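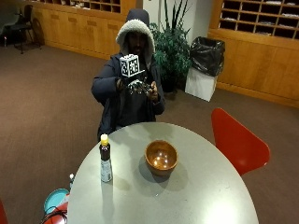
*Bowl out on the round table, yellow-capped bottle over to the left, papers in the cubbies behind.*

July, twenty to five in the afternoon. Long room at Jarkutcombe.

I want to get this down while I still have it in my head, as the last time I left the bowl notes until the next morning I had to ask Lev which way round the table he had been sitting, and he couldn't remember either. So: bowl 529, the Breklow shape, finished in the Bárány oil varnish and rubbed down between coats with 300 grit. It left the bench at Wadavell a good while ago and has had all the time it needs to harden. What I wanted today was simply to see how it looks in a room people use, on a table people sit at, with the ordinary lights on. The bench is a poor judge. Everything looks handsome under the bench lamp, and then you take it home and wonder what you were so pleased about.

First thing to note is the shine. On the inside of the bowl you get the ceiling lights back as small bright spots, quite sharp, and they are what your eye goes to before it goes to the wood. I don't mind this as much as I thought I would! The colour is a proper warm orange-brown and it sits very kindly against the pale tabletop. But Lev Symonenko has said from the start that he would like it quieter, and I have to write down that I can see what he means. Gloss reading on our little meter was 57 before we brought it over, for anyone comparing with the earlier pages.

Second thing, the table. I had forgotten how much light comes off it. There are patches where the glare is stronger than anything the bowl does, so if the bowl looks darker here than it did at the bench I think we should blame the table for a fair part of it. Worth trying a plain cloth underneath next time, something dull - the oatmeal one from the sewing cupboard would do nicely, if it has come back from the wash.
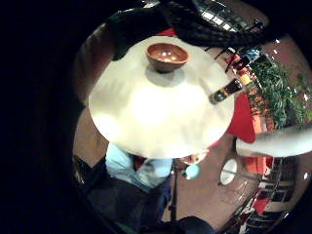 *Looking down on the table: bowl near the top, dark bottle lying along the right-hand rim.*

Third thing, size. I keep going back and forth on this. In the hand the Breklow is a generous bowl, and I would have told anyone who asked that it would hold its own in the middle of a table. On this one it looks small. With a bottle near it you get a sense of scale straight away, and the bowl comes out as something for nuts or keys, where I had been picturing pears. I would like to try the next size up from the same pattern before we settle anything. There is a blank put by for it on the rack at Wadavell, end grain already waxed, pencilled on the underside in my writing.

We gave it 40 minutes in all, and I spent more of that than I should have looking at the red. The red chairs do the bowl a great favour, they pull the orange out of it, and I wonder whether we would have been so cheerful about the colour in a room with blue ones. The plants are good company for it too. Lev thinks the brown carpet helps, and that may be so, though I find it hard to be enthusiastic about the carpet.

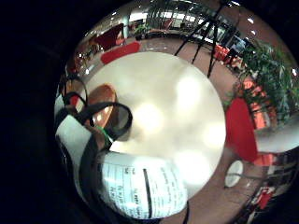 On the rim, I am happy. It was the part I fretted over, as the second coat gathered there in a little ridge and I had to cut it back by hand and go over it again with a nearly dry rag (the old vest, still the best rag we have). I ran a thumb round it several times this afternoon and couldn't find the place. The foot I am less sure of. It could do with a touch more off the outer edge so that it sits down a bit lighter, and I'll do that before it gets any more finish.

To do, in no special order:

- take the foot down slightly, then recoat the foot only
- half-and-half test on a scrap, gloss on one side and the satin on the other, for Lev
- turn the larger blank
- find the oatmeal cloth
- same table again, but earlier in the day and with the lights off

Lev, if you read this before I see you, the meter is back in its tin and the tin is on your side of the bench. I have left the lid loose as it sticks.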